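Teaching an arm to load a dishwasher rack by remote control: how do I get cleaner demos?

Posted by Catrin Rosser in Home Robotics, December

Hi all! First post here after months of reading, and I'm having more fun with this than with any hobby I've ever had. I've got a secondhand arm with a two-finger gripper and a little wrist camera, and I'm teaching it to put things into a dishwasher rack. I drive it with a handheld controller from across the kitchen (well, from a stool next to the fridge), record the run, and then train on the recordings overnight.

So far I have 17 demos of one task: carry a gray cylinder over to the rack and set it down between the rods. The robot copies the first part beautifully! It swings over, slows down at the same place I slow down, and I cheer every time. Then it gets to the rack and dithers. It goes down a bit, comes up a bit, slides left, and about half the time it lets go too high and the thing clatters.

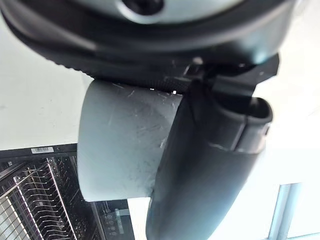 Wrist view during one of my runs, gray cylinder in the gripper and the wire rack at lower left.

I wonder if the wrist camera is the trouble. The gripper and the part fill most of the picture, the right side is blown out and very bright, and the rack only gets a corner. I do have a second camera on a shelf but haven't been recording from it.

What I'd love to know:

Should I just do a lot more demos, or throw these out and start over?
Would it be better to push the arm around by hand for this? Mine has a free-drive mode and I've barely touched it.
Does it matter that I hesitate at the rack myself? I do, a lot. Judging depth through that camera is hard!

Thanks in advance, you people are the reason I bought the thing.

Radosław Baran
Accepted by poster

Welcome! What a great first project. You've answered your third one yourself, I think. The robot dithers at the rack and so do you. It can't tell that your little up-and-down at the end was you squinting at a screen, so it learns the squint along with everything else. I had exactly this with a peg board last year and my arm got so good at hesitating that it would do it over an empty table.

So practice first with recording off. Do the drop until it bores you. I'd do nine or ten dry runs, then record while your hands still remember it. If you fumble at the rack, stop, bin that one and go again. Keep the ones where you miss slightly and then fix it in one clear move, though! Those are gold, they show the robot how to get back from a small mistake. It's the aimless wiggling you want gone.

About the view. In your picture there's a big pale wall on one side and glare on the other, and the useful bit is squeezed into the bottom left. Record the shelf camera too, definitely. Put it where it sees the rack and the gripper together and then do not move it, not even to dust. Tape marks on the shelf help. If you can lock the exposure on the wrist camera, do that as well and pick a setting where you can still tell the rods apart. A blind on whatever is making it so bright would be cheaper than any software fix, and if you record in the evening one day and at 9 in the morning the next, expect the robot to notice.

Also try coming in so that the lower rim of the cylinder and the rods are both in view for the last stretch. Drive it so you could do it from the picture alone. If you have to peek around the arm with your own eyes, the robot is missing something you have.

I wouldn't start over. Watch all 17, keep the clean ones, then record more with the part starting in different spots and at different tilts in the gripper. I'd guess you'll see a difference well before you reach 100. My peg board took up to 700 but I was stubborn and changed the pegs halfway through.

Please post a clip when it works!

Bronisława Cieślak

Seconding the hand guiding for at least a few! My brother Radosław and I share an arm (a Kelto kit, third owner) and we do it both ways. By hand you feel the part touch the rod, and you get a lovely smooth path. With a controller you feel nothing unless yours has force feedback.

The snag is your arm and sleeve end up in the shelf camera. What we do is guide the arm once by hand, save the joint positions, then have it play the motion back by itself with the cameras running and our hands out of the way. You get a clean video of a good motion. The rack has to be in the same place for the playback, obviously, and don't stand in the way the first time. Go slow with a finger near the stop button.

We still use the controller for the messy recoveries, it's quicker. Mixing the two has been fine for us as long as the speeds are similar. Ours weren't at first and the robot would sort of lurch between being Radosław and being me, very funny to watch, not so good for cups.

Oh, and open the gripper the same way each time. Touch down, pause a tiny bit, open, back straight out. If you sometimes let go early it'll learn early.

Chalerm Inthanon

more demos. 17 is nothing

Comments (3)

Catrin Rosser: Thank you thank you! I watched all my runs back and wow, I wiggle in eleven of them. Blind is down, shelf camera is taped. Going to try the playback trick tonight.

Radosław Cieślak: For the record the fast one is my sister.

Radosław Baran: The playback idea is smart, I'm stealing it. Catrin, give the rack a little nudge between batches too, once the basic drop is solid, and guide it again for each new spot.

Related in Home Robotics

Free-drive feels heavy at the elbow, is that normal?
Syncing two cameras with the joint log
Game controller or leader arm for remote driving?
My gripper lets go late on soft things
How do you label failed runs?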